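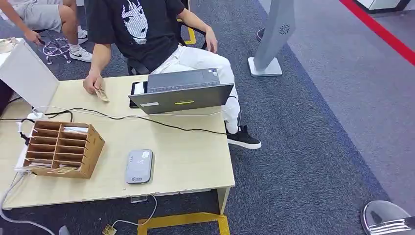
Short Fiction

Search stories Enter keyword Go

THE FLOAT

The cash box at Jutonis had a lock, and the lock had a key, and the key had gone to Fontana with the last office manager, who had moved there in June and did not answer emails about keys. So the cash lived in cardboard.

I inherited it along with her chair. The float was 2000 in paper money, to be used for stamps, taxis, birthday cakes and anything else too small or too embarrassing for the company card. She had kept it in a brown divided carton, the sort of thing that holds glasses or Christmas ornaments until somebody gets an idea. Each slot had a purpose. None of them had a label. I asked the young man at the next desk how he was supposed to know which was which, and he said you picked it up over time, like a language.

He had been there eight months. He wore a T-shirt with an enormous cartoon face on it, and when he leaned back in his chair the face seemed to be hearing me out with more patience than he was.

"Taxis are toward the back," he said. "Cakes are in front of taxis. Don't put anything in the corner one."

"What's the corner one?"

"We don't put anything in it."

I wrote this down. I was new, and I believed that a person who wrote things down would come to be thought of as organized. My predecessor had written nothing down in six years and was spoken of with reverence.

The head office in Teltitz announced that it would be reviewing all floats. The message was cheerful and had a cartoon piggy bank in it. We were to count our cash, attach our receipts, and send the figure by the end of the day on Friday. I had never reconciled anything in my life. I had told them at the interview that I was a natural reconciler, and one of the panel had nodded and drawn a line under something.

I counted on Thursday, after everybody went home. I counted again with the radio off. Both times I got 1451.

There were receipts, of course. I found them in the upper slots, folded small, some of them so faded that they were only receipts by reputation. A taxi to the airport. A taxi from the airport, dated before the taxi to it. A sheet cake. Four separate purchases of tape. I spread them over the carpet in order of date, and then in order of size, which was more satisfying and helped less.

By nine in the evening I had explained most of the gap and was short by 54.

It is not a lot of money. I had it in my wallet. I sat on the floor next to the yellow tape and took out my wallet and looked at it, and thought about how pleasant it would be to be a person whose float balanced. Then I thought about having to explain, in some later and more serious review, why it had balanced. I put the wallet away and went home and slept badly.
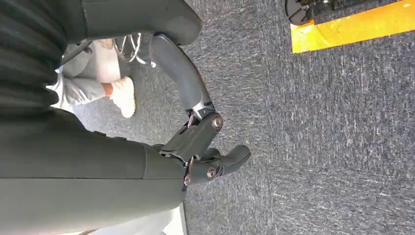
FRIDAY

"Fifty-four," said the young man. "Huh."

He had on white pants that morning, in an office where the coffee came out sideways. I admired that in him. He pulled his chair up to the desk and reached for the notes as though he were about to perform a card trick.

"Did you check the corner one?"

"You told me not to put anything in it."

"I didn't say it was empty."

I had counted the corner slot along with all the others, and I told him so. It had held a rubber band and a button. He thought about this for longer than I felt it deserved. Across from us, the third member of the department stretched out his bare legs and said he couldn't be involved because he was on a call. He was in shorts. He was always in shorts, and always on a call, and in all my time there I never heard him say anything into it.

"Did you ask about the Darine?" said the young man.

I had not asked about the Darine. I did not know what a Darine was. I had the feeling, familiar by then, of having walked in on the second half of a sentence.

The Darine, he explained, was the plant. It had stood by the window. It was some kind of fern or some kind of palm, and it had come from a garden place with a tag that said Darine, and everybody had assumed that was its name, although it might have been the name of the garden place. It died in the spring. There had been a replacement fund.

"Who ran the fund?"

"She did."

"And where did the money go?"

"Into the float. So it would be safe."

"So there should be more money," I said. "More than 2000. I'm short, and you're telling me I should be over."

"No, because then she bought the new plant."

"Where's the new plant?"

He looked toward the window. I looked as well. There was a ring on the sill where a pot had once been.

"That one died too," he said. "Pretty fast."

The person in shorts covered his phone and said it had been root rot, and went back to listening.

So we worked it through on the back of an envelope. Everyone had put money in for the plant. She had added a little from cakes to round it up, on the understanding that nobody would have a birthday in July, and then a man in the warehouse had turned sixty. There was a cake, a large one. There was a second collection to pay back the first. At some point thirty had been lent to the courier, who was good for it, and who had since become a dental technician.

"That's 30 right there," said the young man, delighted.

"It leaves twenty-four."

"Twenty-four is nothing. Twenty-four is parking."

I said that I couldn't write "parking" without a receipt, and he said that I could write "parking (verbal)." He had seen it done. I asked him if Teltitz had accepted it, and he said that in his experience Teltitz accepted anything in parentheses.

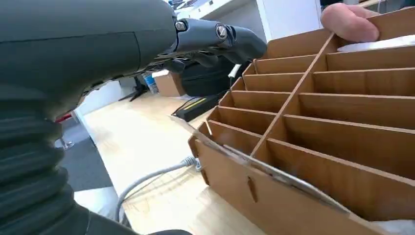

I started over at three o'clock. I took every note out and put them all in my bag, and zipped the bag, and moved the receipts to the windowsill, because I had decided that the fault must be in the system and that I would build a new one from the bottom up. It was the first time I had looked at the thing without money in it. It was well made, for trash. The partitions slotted into each other, and down at the front somebody had cut a neat little slit in the wall for a tab to come through, and you could see she had cared about it, or the factory had. A piece of thin clear plastic still hung over the front edge where it had never quite come off. I had been lifting that plastic out of my way for weeks, several times a day, and I had never once thought to throw it out. I understood then how she had lasted six years. You stop seeing it. Up at the far end there was something white and rounded stuck between the partitions, and I worked at it with a ruler until it popped free and rolled under the desk.

The young man picked it up. It was a plastic egg, the kind that opens.

"Oh, that's the Easter draw," he said.

"Is there money in it?"

He cracked it with his thumbs. Inside was a strip of paper in handwriting I recognized from the fridge. It said: IOU 24, plant food.

We were all quiet for a second. The man in shorts took the phone away from his ear.

"She was feeding it," he said. "I thought she wasn't feeding it."

I attached the IOU to the form with a paper clip. I wrote "courier (verbal), 30" on one line and "plant food, 24" on the next, and at ten to five I sent the whole thing to Teltitz, where it was received by an automatic reply thanking me for my interest in a career at Jutonis.

Then I took the notes out of my bag and stood there holding them. I had made a chart. I had printed labels: TAXIS, CAKES, POSTAGE, OTHER. The young man watched me with the face on his shirt and the one above it.

"You're going to want taxis toward the back," he said.

I put taxis toward the back. I put cakes in front of taxis. The labels are in my drawer, under the tape.

On Monday a new plant came, from all of us, it said on the card, and I was asked for eleven.

Comments (5)

guest: "Only receipts by reputation." I do the books for a dance school and I have a whole shoebox of those.

reader_in_the_back: Didn't buy the egg at first, then remembered we found a set of house keys in ours. Two years they were in there. Nice story.

guest: The math works, I checked. 24 + 30 = 54. What I want to know is who still owes for the warehouse cake.

fernkiller: It's always root rot. They water it out of guilt.

guest: More of the guy in shorts please

Contact the editors | Submissions | Copyright the author, all rights reserved | Back to top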